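Clearing-up tips from a shop that now shares the work

I work in a small beauty studio, and since October part of our tidying has been handed over to automation. The setup is called Odiren, and what it changed for me wasn't what I expected! I used to sweep everything off a surface in one armful at closing time (bottles, wrappers, the lot). Now the work comes in single picks, one thing at a time, so I've had to think about how a mess is put together.

First tip: spread before you sort. Pull the cans and bottles out to the side and leave the soft stuff in the middle. Tissues hide small things, and I once threw out a nearly full tube of brow gel that way.
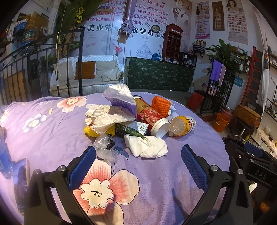 One heap, hard and soft together: can, bottle, tissues, fruit net.

Second tip: do the round things early. A can on its side will roll the minute you tug the sheet under it, and then you're on your knees looking for it. I do cans, then bottles, then boxes, and save paper for the end – it squashes into whatever room is left in the bag.

Third, keep a sheet down that you can lift by the corners. Crumbs and snips of net go straight outside with it, and you can wash it at night.

As for my job, I get 11 extra minutes with the last client, and I spend more of my day deciding what's trash and what isn't. I like that part. I do miss the armful, though.
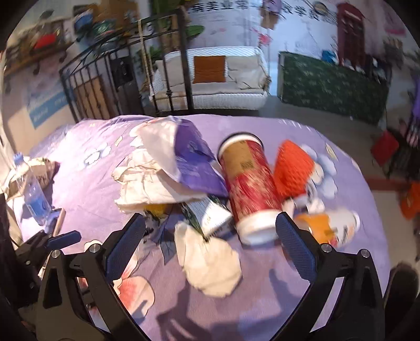 Candov wrote in to say the sorting is exactly what wore her out at her salon, six bags a day of it, and she'd want those decisions shared out among the staff before any machine came through the door.

We swap over at 6, and it helps.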